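Passing Small Objects Between Two Hand-Held Grippers: Does a Head View Help?

Maritza Paucar and Shahla Ghorbani
Final project report, submitted 22/07/2020

1. Background

Our project looked at how to record two-handed tasks so that a robot can learn from them. The usual way in our lab is to drive the robot arms by remote control and save everything the arms do. It works, but it is slow and tiring, and new operators need a lot of practice before their recordings are any good. The other way is to take the grippers off the robot and have a person hold one in each hand. The person does the task directly and the movement of the grippers is saved.

We used the second method. Our question was a small one. When a person passes an object from one gripper to the other, is it enough to record the movement of the two grippers, or does the learning program also need a view from head height?

We picked the handover because it is where earlier recordings in the lab did worst. Both grippers are close together, the object is small, and for a moment both sets of jaws are on it. If the timing is out by a little, the object drops or gets pulled sideways.

2. Method

All recordings were made at one table with a white board laid over the top. The plain surface made it easier for the program to pick out the object. We called the recording program Ulex, and the training program that used its output was called Grukari. Both were started by earlier students and we changed only the parts we needed.

Each recording followed the same steps. The operator picked up an object with one gripper, brought both grippers together over the middle of the board, closed the second gripper, opened the first, and put the object down on the other side. We asked operators to keep their elbows low and to hold still for a moment when both grippers had hold of the object. That pause turned out to be important for lining up the data later. 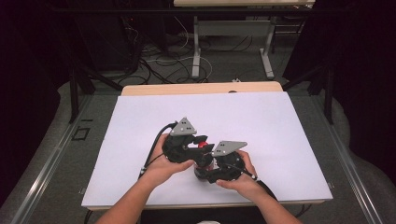 We recorded 423 handovers in June. Shahla did most of the operating in the first week and Maritza did most of it after that, so the two halves of the data do not look quite the same. Shahla tends to meet in the middle, while Maritza brings the right gripper across to the left. We talked about throwing out one style but kept both.

Before training, we went through every recording and removed the ones with a dropped object, a gap in the tracking, or a bad time match between the grippers and the head view. This took much longer than we had planned. We were left with 224 good recordings.

We then trained two versions of the same model. Version A was given gripper movement only. Version B was given gripper movement plus the head view. Each was trained for 1000 rounds with the same settings.

3. Results

Version B was better at the handover itself. Its second gripper usually closed at the right spot, even when the object had been picked up off centre. Version A tended to close where the object was on average in the training data, and it missed when the object sat a bit to one side of the jaws.

For picking up and putting down we saw little difference. This surprised us at first. The starting positions in our recordings were all fairly close together, so Version A could get by on memory. A wider spread of starting positions would have been a fairer test.

Version B had one clear weakness. When the jaws came close together they hid much of the object from above, and the model sometimes opened the first gripper too early. We found 29 of these early releases in the test runs. Most came from trials with the smallest objects.

4. Problems

The tracking was the main source of lost data. If an operator turned a wrist too far, the position of that gripper jumped, and the whole recording had to go. Cable drag was the other one - a tight cable pulls at the wrist and changes how you move, and you stop noticing it after ten minutes.

We also lost two days to a clock error in Ulex. The left and right grippers were being saved with slightly different start times. Recordings made before the fix were corrected by hand using the pause described in section 2.

5. What we would do next

We would add a small camera on each gripper, pointed at the jaws, and compare that with the head view. We think it would fix most of the early releases. We would also bring in operators from outside the project, as two people is not enough to say how well the method works in general.

The cleaned recordings and our changes to Ulex are in the shared project folder, along with notes on the clock fix.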